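Robot Learning from Demonstration
Week 5 notes: Learning to fold from hand-held gripper data
Notes by Hannelore Lanz

Reading for this week: the Clinmont report, sections 2 and 3. Skip the appendix on calibration unless you enjoy that sort of thing (I do).

Where we left off

Last week we trained a policy on teleoperated towel folding. It did well on towels. Then we gave it a jacket and it fell apart, and I promised we would look at why. The short answer is that a towel is close to a flat sheet, and a jacket has layers, sleeves, a stiff zipper and a slippery shell that slides over its own lining. The same push can give a very different shape depending on where the slack is.

Collecting in real rooms

The Clinmont data was recorded with a hand-held gripper. A person holds the tool and does the task, and the wrist camera sees what a robot's wrist camera would see later. No arm has to be carried up the stairs! The set has 2,439 demonstrations from 41 homes, and Merike Lūse, who ran the collection, asked people to leave their rooms as they were. I love this choice. Clutter around the edges of the view is exactly what a policy has to learn to ignore.

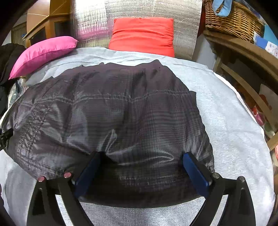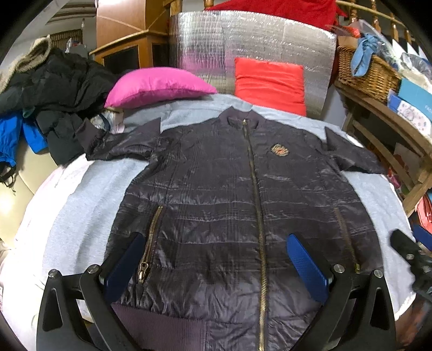
Figure 5.1. Wrist views from the bed setting. First: fabric gathered between the finger pads. Second: jacket spread face-up, fingers at the lower part.

Look at how much the cloth changes near the pads in the first view. Those creases carry information about the grasp, and a network that only tracks the outline of the garment throws it away. In the second view the center zipper gives you a clear line running down from the collar, a very handy landmark for deciding where a sleeve should land. Dark quilted nylon is hard, though. It shines, and the reflections move as the camera moves.

The method in brief

The policy takes the two latest wrist images and the gripper width, and predicts a short chunk of relative motions. Relative is the key word — there is no fixed base frame, so a bed in one home and a table in another look the same to the action space. Tyagi is the baseline with absolute poses. It needs a calibrated base, and on new rooms it drops off badly.

For the lab

Use the Rirnska subset (430 demonstrations, jackets only). Train once with gripper width as an input and once without. Plot both, and mark where the grasps fail. Bring one failure you can't explain; those make the best discussions.

Lab reports are due before the next lecture. Claltesport, the simulator, is installed on the lab machines.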